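Waltport Building, Open Office and Project Floor: Picture Gallery

Published January 24, 2018
Compiled by Padmavathi Kulkarni, Premises and Facilities

Introduction

The open office at the Waltport Building came back into full use following the refurbishment carried out under the Drenance programme. The gallery records the rooms and fittings as they are now used by staff, students on placement and visiting partners. It is intended for colleagues at other sites who have asked to see the arrangement before their own works begin in April, and for those who are considering a booking.

The floor provides 262 square metres of working space on one level, with a mezzanine reached by the east stair. The design was prepared by Paulauskas, who were also responsible for the earlier alterations to the library. Fittings were supplied through the Kadero framework agreement. Enquiries about costs should be sent to the Premises Office and not to the suppliers.

Entries follow the order in which a visitor would normally be shown the floor. Where an entry has no picture at present, the written note stands by itself until one is supplied by the department concerned.

1. Entrance and reception point

Visitors report to the reception point on the ground floor and are issued with a pass. Passes must be returned on departure. The lift serves all levels, and step-free access is available from the car park side during office hours.

Coats and large bags may be left in the lockers beside the stair. Locker keys are held at reception.

2. The whiteboard wall and main office area

The large whiteboard along the back wall is the most heavily used fitting on the floor. It was specified at the request of the project teams, who had previously shared two small boards on wheels. Groups gather in front of it standing up, and the floor there is to be kept free of desks and storage so that they may continue to do so.

Two kinds of lighting serve the area. Long fluorescent fittings are fixed to the white ceiling on one side, while white dome pendant lamps hang beneath the exposed beams and ducts on the other. Daylight enters from the window at the far end, which looks out on greenery. The beams and ducts were painted white at the recommendation of the designers, and the decision was confirmed after a sample bay had been viewed by staff.
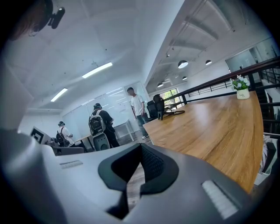 3. The mezzanine

The mezzanine is reserved for quiet work. Telephone calls should be taken downstairs. Desks on this level are not allocated, and personal belongings should be cleared at the end of each day.

Glass was chosen for the partition in order to carry daylight further into the building. It is cleaned on both sides twice a year, and adhesive notices must not be fixed to it. Departments wishing to display a notice should use the board at the head of the stair.

4. Meeting rooms

There are 6 bookable meeting rooms, of which 2 have a fixed screen. Bookings are made through the online calendar and are released if the room has not been taken up within fifteen minutes of the start time. Furniture may be moved within a room but should be returned to the layout shown on the card by the door.

The larger rooms may be hired by partner organisations in the evening. A scale of charges is available on request.

5. Kitchen and refreshment area

Staff are asked to wash and put away their own cups. The refrigerator is emptied at the end of each week, and unlabelled food is thrown away. Events requiring catering should be notified to the Premises Office in good time, so that deliveries can be received at the rear door.

6. Flooring and finishes

Wood-grain flooring was selected for the open office after consultation with the cleaning contractor. Chairs with hard castors should be fitted with soft replacements, which may be obtained from stores without charge. Any damage to the floor should be reported on the usual form, giving the nearest desk number.

Walls are finished in a washable paint. Picture hooks and shelving may be put up only by the maintenance team.

7. Storage and archive cupboards

The archive cupboards hold 800 box files transferred from the former annexe. Rūta Adomaitis, Records Officer, maintains the list of contents and should be consulted before any file is removed. Boxes awaiting disposal are kept separately and are marked with a red label.

Visits and bookings

Colleagues wishing to see the floor in person are welcome to do so by arrangement. Parties should be kept small, as the space remains in daily use and teams may be at work in any part of it. Sensible footwear is not required, but visitors are asked to keep to the main walkway and to avoid interrupting discussions at the whiteboard.

Requests should state the number in the party, the purpose of the visit and any access needs. A floor plan showing power outlets and network points can be sent in advance to those planning similar works.

Supplying further pictures

Departments may offer pictures of their own areas for inclusion in the gallery. Each should be sent with a short note naming the area and the department. Pictures in which readable personal information appears on desks or screens will not be published.

Corrections to the text should be addressed to Padmavathi Kulkarni at the Premises Office, Waltport Building. Questions about the archive cupboards should go to Rūta Adomaitis.

Return to Buildings and Estates
Next gallery: Library and Reading Room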